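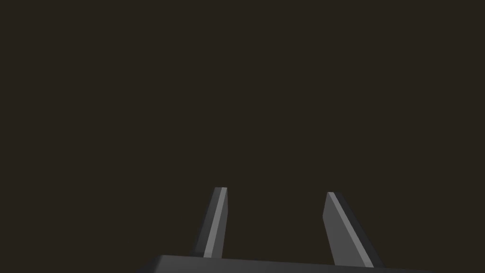
My oat and calendula balm, second try

Posted in August by Hanna Gajewski
Filed under: Balms & Butters

The first balm was too hard, and I had to scratch it out of the tin with a nail. This time I used less beeswax, 37 grams for 400 ml of oil. The calendula flowers stayed in the sunflower oil for 6 weeks on the kitchen window. I shook the jar every morning - well, almost every morning.

I melt the wax slowly over warm water and stir in the oat powder at the end. It sinks a little, so I stir again before I pour. My beeswax comes from Śliwiński, who sells it in yellow blocks and it smells of honey even after melting.

Marek Kratochvíl asked if it is good for the face. For me it is too heavy there, but on elbows and heels I like it very much. Next I want to try it with plum oil.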